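**Rornholm district data dashboard: working group, May**

Chair: Nelly Alvarado. Started at 10.15, with four of us in the room and the Tellitz people on the phone.

**1. Last month's notes**

Agreed, except that "the pilot was well received" is struck out. No one could say who received it.

**2. Household survey upload**

Tellitz report 3,167 household records loaded into Grollex. Nelly asked how many had been checked against the paper forms. Answer: 59, all from one ward. She asked for that to be minuted, and for the word "verified" to come off the front page of the dashboard until there is a proper check.

Tellitz said the system flags errors by itself. The group noted that it flags missing fields, and that a wrong answer typed in neatly goes straight through.

Action: Tellitz to draw a sample from every ward and send the mismatch rate, whatever it is.

**3. Water points map**

The map shows nearly 50 working water points. Field staff dispute this. A point counts as "working" if it was working when last visited, and for the northern villages the visit date is blank. Proposal to show the date beside each point was accepted. Proposal to colour them green in the meantime was not.

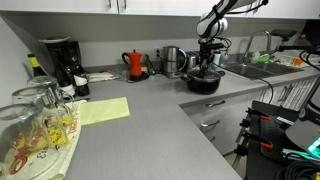 Tellitz would prefer to leave the undated points on the map so it doesn't look bare to the funders. Nelly's view was that a bare map would at least tell the funders where to send someone. Left open until the visit dates have been looked for.

**4. Training**

Village clerks have had one session each. Feedback forms were positive, but they were collected by the trainer — little weight to be placed on them. Log-in figures requested instead.

**5. Extending to Thomas**

Paper tabled by Tellitz. Not discussed in detail. The savings table has no source and assumes clerks already have a steady connection. Returned for rewriting.

**6. Any other business**

Sunday data entry to stop unless it is paid.

Closed 11.50. Next meeting once the sample is in.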